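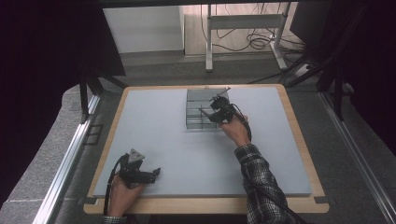 Tramix hand-held grippers: notes after the first 30 sessions
2020-05-25

Filed under: kit, manipulation, bench

The Tramix set is a pair of grippers you hold in your hands instead of bolting to an arm. Each one has two fingers and a cable out of the back. You do the task, the unit logs finger position and pose, and the log goes off to train whatever arm you own. I bought the pair from Wotel for 1,837 euros including the cables and a spare set of fingers. Shipping to Foltley was extra.

Weight and grip

Fine for short runs. The body sits on top of the hand with the fingers curled under the housing, so the load falls on the wrist. After an hour of reaching across the table I feel it in the forearm. Regula Aigner has smaller hands and found the handle too thick. Sheehan sell a slimmer sleeve for it, which I have not tried.

Cables

My main complaint. They leave the rear of the body and want to run down the arm. I let the right one lie along my shirt sleeve and forget about it until I reach for the far side of the board. A right-angle exit would help. The connectors are good and have not worked loose.

Fingers

The supplied fingers are narrow, which suits thin-walled parts. Clear plastic compartment boxes are my standard test: light, slippery, and easy to push when you meant to pinch. Approach from the side with one finger over the top edge and close slowly. Closing fast skates the box across the foam. I use foam board over the wooden top for all of this, as bare wood gives even less friction.

Software

Version 2 of the logger is a clear improvement. It writes one file per run and no longer drops the left unit when the right one is plugged in second. Calibration still has to be repeated after every restart. Cathal Ó Gríofa wrote a script that reloads the last good values - ask him for it, it is better than the official tool.

Faults so far

Of 345 runs, the losses were nearly all mine: wrong hand started first, or calibration skipped. One trigger spring went soft and Wotel replaced it without argument.

Would I buy it again? Yes, at this price. The wireless model is listed for July and I would wait for that if you have no deadline.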